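Flat fee vs. percentage fee – has anyone here switched?
Last updated: March

plainsaver_148
I've been with an advisor at Thygesen for years, paying a percentage of whatever is in the account. Last month I finally sat down with the statements and added up what I paid over twelve months: $3,010. Seeing it in one place was such an eye opener! Now I'm looking at Prokano, which charges by the hour, and I'm so excited to be learning how this works that I've been reading fee disclosures over breakfast. Has anyone made the jump? Did you miss having somebody to call?

oatmeal_and_bonds
Yes, and I love it. I pay for 4 hours a year, we go through the whole plan, and I place the trades myself. The first session was the best money talk I've ever had – she asked about my pension before she asked about my balance. Bring your tax return and your last few statements so you don't spend paid time hunting for things.

kettlepoint
Going to push back a little. I did the hourly thing and was bad at it. The plan was great and then it sat in a drawer, and I held way too much cash the whole time because I never got around to the trades. Went back to a percentage at Dimar and I sleep fine. A fee you can see hurts, sure, but so does doing nothing.

oatmeal_and_bonds
That's fair, but couldn't you have set up automatic investing for the cash? Mine goes in on payday and I never touch it.

kettlepoint
Could have. Didn't. Some of us need the nudge, and I'm okay paying for it.

plainsaver_148
This is great, thank you both. One thing I can't work out: is a percentage advisor less likely to tell me to pay off the mortgage? Money that goes to the house leaves the account, so their fee drops.

ledgerfern
Good question, and ask them exactly that! Also ask whether they act as a fiduciary at all times or only for some of the accounts, and get the answer in writing. When I interviewed people I found out one of them switched hats when the talk turned to annuities. Perfectly polite about it, but I only heard because I asked.

kettlepoint
My Dimar guy told me to pay down the house, for what it's worth. I don't think the fee type tells you who is decent.

ledgerfern
Agreed it doesn't prove anything about a person. I'd still like the conflict to be smaller to begin with, and hourly gets you closer to that.

oatmeal_and_bonds
Has anybody tried Horkinov? They do a flat yearly fee with calls included, so it might be the middle ground for people who want the nudge.

ledgerfern
I have! Just finished my first year. Two long calls plus email whenever I like, and they answer fast. They don't handle the trades, so kettlepoint might still end up with a full drawer, ha.

Couple of pics from me before I log off:

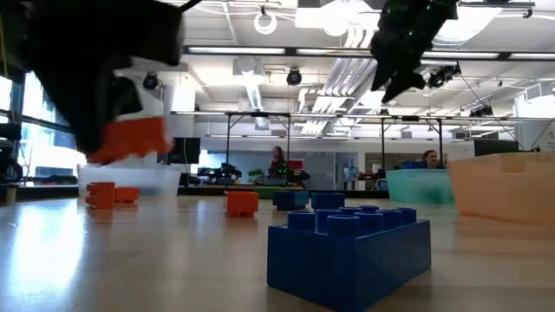
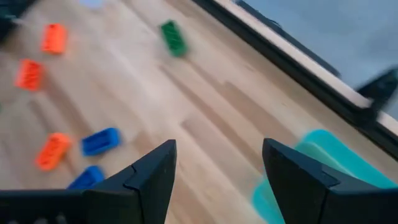

Robot grippers over the wooden tabletop, with the building bricks in the first one.

plainsaver_148
Booked a first call with Prokano and I'm going to ask Horkinov for their fee sheet too. Will report back!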